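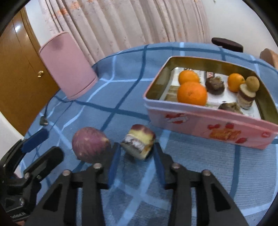 A small piece of layered cake on a blue checked tablecloth.

Calov bake sale to move to Cunha Hall for its next round

14th January

The Calov winter bake sale will leave the library basement and move to Cunha Hall on Vestar Street, the Calov Library Friends said this week. The group said the old room could no longer hold the number of people who come.

The last sale, held in November, brought in 2,000 dollars for the library's bookmobile. That was the most the sale has raised in one day. A total of 167 cakes, pies and trays of bars were dropped off, and all but a few plates of cookies were sold before noon. The line at the busiest point ran up the basement stairs and out past the book return.

The fire code limit for the basement is 47 people. Cunha Hall can take 200, and it has a side door with a ramp and a parking lot shared with the hardware store. The Friends will pay a cleaning fee for the hall but no rent.

Hours will stay the same, 8 a.m. to 1 p.m. Bakers can bring their items to the hall kitchen the evening before or from 6:30 a.m. on the day of the sale. The kitchen has two refrigerators, and space in them will be kept for items with cream, custard or soft cheese. Anything that needs to stay cold must be marked on the lid.

Every item must carry a label listing what is in it. Nuts, milk, eggs, wheat, soy and sesame need to be written in capital letters. Labels can be picked up at the library's front desk, or bakers can make their own as long as the print is easy to read. Items without a label will not be put out. In November a number of trays came in with no label and had to be set aside until the bakers could be reached by phone.

Whole cakes will be sold from the long tables by the stage. Slices and small pieces will be sold from a separate table near the coffee, at one price for everything. The Friends tried this on a small scale last time and said it helped people who wanted something to eat on the spot and did not want to wait behind shoppers picking out a whole cake. Coffee and tea will be sold by the cup — bring a mug and the refill is free.

Payment at the last sale was by cash or check only. Cards will be taken this time at two of the four pay stations. The Friends asked that people paying cash bring small bills if they can.

Money from the sale will again go to the bookmobile, which makes stops at the Surkisari apartments, the senior center and three rural schools. The vehicle needs new tires and a repair to its rear step before spring. Any money left over will be spent on large-print books, which the library said are among the most requested items on the route.

Street parking on Vestar will be limited because of water main work between the hall and the post office. The city said the sidewalk on the north side will stay open. Shoppers are asked to use the lot behind the hall or the one at the library, a five-minute walk away.

The used book table, which has always run next to the cakes, will not make the move. It will stay in the library basement and keep the same hours as the sale. Book donations can be left at the library through the end of the month. Encyclopedias, textbooks and magazines cannot be accepted.

The date of the sale will be posted at the library and on its website once the hall confirms its spring calendar. Sign-up sheets for bakers and for setup help are at the front desk now. Tables go up the evening before, and people who can lift and have a hand truck are especially wanted.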